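Canmont Hand Gripper, paired set
Ticket 489: left side loses its opening width partway through a session
Opened May 2023 from the Catemholm site
Status: Closed

Hello everyone, and thank you in advance for reading through all of this. I know it's long, but I'd sooner give you too much than have you write back asking for it.

We have one paired set here, left and right, and it has been a good one. We use it nearly every working day for tabletop jobs, picking up small office things, moving them over, putting them down again. The trouble is with the left side only. At the start of a session the width reading is fine. I open the jaws all the way and it says 70 mm, just as it should. After a while, though, the number starts to wander, and then for short stretches there is no number at all, the log just writes "width: none" and carries on as if nothing were the matter. The right side never does it.

Things I have already tried, so you don't have to suggest them: restarting the recorder, swapping the two cables at the recorder end (the fault stayed with the left gripper, so I'm fairly happy it isn't the port), wiping the markers with a dry lens cloth, and running the width calibration again from scratch. The calibration passes every time, which I'll admit was a bit maddening! Exposure on both cameras is set to 900 in the Vimberg recorder, because that's what it was on when I took over the bench and I never had a reason to touch it.

It seems worst when I'm working low over the table with something thin between the jaws, a bit of cable for instance, and tilting my wrist as I go.

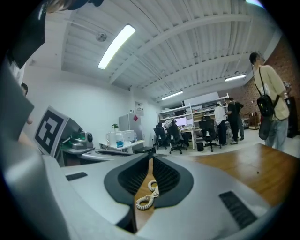
Vimberg Support replied:
Thanks for the thorough notes, they save us a round of email. A calibration that passes and then drifts usually means the marker is moving on its mount, so please check that before you change any software settings. With the power off, hold the gripper body and try to rock the marker cube with one finger. There should be no play at all. If it moves, take the screws out fully, look at the seat underneath, and refit. Then bring the exposure down to 800 on both sides and calibrate again. Please change one thing at a time and let us know what each step did.

Back again, and sorry for the wait, I wanted to run a few proper sessions before I reported anything.

The cube did rock! Only a hair, and only in one direction, which must be why I never noticed it while I was cleaning. When I had the screws out I found a little curl of tape stuck in the seat, left over (I'm guessing) from when the jaw pads were changed in October. I picked it out with a plastic spudger, wiped the seat, and put the cube back with the screws snugged up a little at a time, going from one to the next and back so it would sit flat. I left the exposure alone at that point, as you asked, and calibrated.

That cured the wandering completely. Full open read 70 mm at the start of the session and still did at the end, and I checked it in between more often than I needed to. The dropouts were still there now and then, much shorter than before. So the next day I took the exposure down to 800, calibrated both sides again, and set out the desk telephone, which is a favorite test of mine as it has a handset, a cord and plenty of buttons to get in the way.
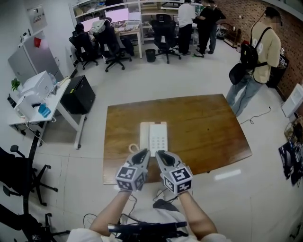 I ran lift and replace on the handset until I was thoroughly bored with it, then some slow pushes and turns of the base, and went through the log afterward with a cup of coffee. Not one "width: none" on either side. I also tried the low, tilted wrist move that used to set it off, and it held.

For our own bench notes I've added a finger check of both cubes before the first session of the week, and the screws now get looked at whenever pads are changed. We keep the small parts in the Dudek drawer unit, top drawer, with the right driver in the same tray.

One small question before you close this. The left side screws have a dab of threadlocker on them that looks rather old, and I put them back without adding more. Should I redo it, or leave well alone?

Vimberg Support replied:
Glad it's holding. Please do redo it, a small drop of the low-strength kind on each screw, and leave it overnight before calibrating. Closing the ticket now. It reopens by itself if you reply.

Done last night and calibrated this morning, all good on both sides. Thank you for being so patient with me!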